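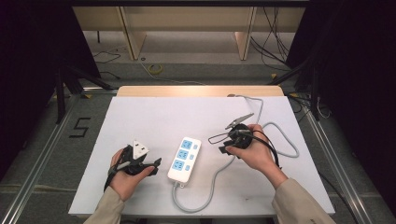 Hand gripper jaws won't close square on one side — shim it or replace the arm?
Forum > Teleop and hand-held rigs > Maintenance

benchrat_ohio
January 2026
We run a plug-in station with a pair of strap-on hand grippers, the Pesteck ones with the thin metal jaw arms. Left hand grabs a plug, right hand steadies the power strip, plug goes in, plug comes out, repeat until you question your degree.

The right gripper has started closing crooked. The tips meet at the front and leave a gap at the back you can slide a business card into. On the strip it doesn't matter much. On a plug it matters a lot, because the plug swivels the moment a pin touches the socket face and then you're poking plastic like a man trying to unlock his front door at 2 a.m.

So far I have tightened both pivot screws, swapped the finger pads, and zeroed the opening in software again. Pads changed nothing. Is this a shim job or do I need a new arm? The Pesteck manual says "inspect linkage" and then moves on to a page about the carrying case.

gripwrench
Take the pads off completely and close it bare. If the gap is still there, it's the arm or the pivot. If it goes away, your pads are seated badly, and no, swapping them for new ones seated equally badly does not count as a test.

benchrat_ohio
Did it bare. Gap's still there, a hair smaller.

gripwrench
Then it's the arm. Those thin ones bend if you look at them sternly. Has it been dropped?

benchrat_ohio
Everyone at our place says no. So yes.

solder_and_sadness
I'd check the strap before you buy parts. I know how that sounds. If the strap is loose across the palm the body rolls in your hand when you squeeze, and you end up pushing sideways on one arm all day. We bent two arms that way before we worked out it wasn't the arms.

Snug the strap with your fingers already in position, then squeeze ten times and snug it again. It always gives a bit.

gripwrench
A loose strap does not open up a gap when the thing is closed bare on a bench with no hand in it.

solder_and_sadness
No, but it bends the arm that does. Put a new arm on with the same sloppy strap and he's back here in May with the same post.

gripwrench
Fine. New arm AND strap. I can live with that.

mostlytorque
Going to disagree with both of you. Shim it. A new arm from Malabanan was three weeks the last time I ordered, and they shipped me a left. A strip of brass shim under the inside washer at the pivot took out a gap just like that and it has held since summer.

Steps, if you want them:

Unplug the cable at the body first. Not at the far end. The connector on the body is the part you will otherwise yank.
Back the pivot screw out until the arm just wobbles.
Slide the shim in on the side the tip leans toward.
Snug, close, look at it against a light.
If the gap moved to the other end, you went too thick. Half it.
Thread locker, the removable kind. A tiny dot.

Then redo the zero, because the closed position has moved and your opening readout will be off for everything you do after.

gripwrench
You're shimming a bent part. It's straight when it's closed and wrong everywhere else.

mostlytorque
It only has to be right when it's closed on a plug. He isn't doing surgery.

gripwrench
He's logging the opening width, I assume. If the width is wrong in the middle of travel, every number between open and closed is junk.

benchrat_ohio
We are logging the width, yes.

mostlytorque
OK, that's a better argument than the first one.

cableguy_nope
Nobody has asked about the cable yet, so I will. Where does it leave the body and where does it go? If it runs down past the wrist with no slack it tugs the gripper every time you reach, and the operator corrects for it without noticing. You get a tired wrist and a tilted grip. I leave enough loop that I can hold my arm straight out and the cable still hangs, then one wrap of tape on the forearm. Over the sleeve, please. Ask me how I learned that one.

Same goes for the cord on the power strip. If it runs across the board under your hand, sooner or later you plant a knuckle on it and the strip takes a short walk. Send it out the back.

benchrat_ohio
Ours comes off the bottom of the strip and loops right under the right hand. I feel seen.

As for the strip, it's just sitting on the board. I've resisted sticking it down because we want it in a slightly different spot each run.

cableguy_nope
Reusable putty under the two ends. Holds against a push, peels up when you want to move it. Don't use the foam squares unless you enjoy scraping.

zedow_user_3
Just switch to the Zedow grippers, the jaws run on a rail so they can't go out of square.

solder_and_sadness
They can't go out of square, they just jam instead. Carpet fuzz gets in the rail. We used to clean ours every 40 cycles or they'd stutter.

zedow_user_3
Mine don't jam.

solder_and_sadness
Is your floor carpeted?

zedow_user_3
No.

solder_and_sadness
Well then.

benchrat_ohio
Update. Laid the bad arm on a sheet of glass next to the one from the left gripper. It rocks. Very slightly, but it rocks, and the good one sits flat. So gripwrench wins the bent arm round.

Ordered from Cosora instead of Malabanan, they claim to have it on the shelf. Ordered a spare too, I've met my coworkers. In the meantime I put in mostlytorque's shim so we can at least practice, and I'm marking those runs so no one trusts the widths later. Gap is down to nothing I can see. Strap also got redone and yes, it was loose.

gripwrench
When the new one goes in, check square at full open, half, and closed. Write it on tape and stick the tape to the case. Gives that case page in the manual a purpose.

mostlytorque
Keep the shim.

benchrat_ohio
It's in the drawer with the old pads. Or will be, once the arm shows up.

cableguy_nope
Did you move the cord

benchrat_ohio
Moving the cord.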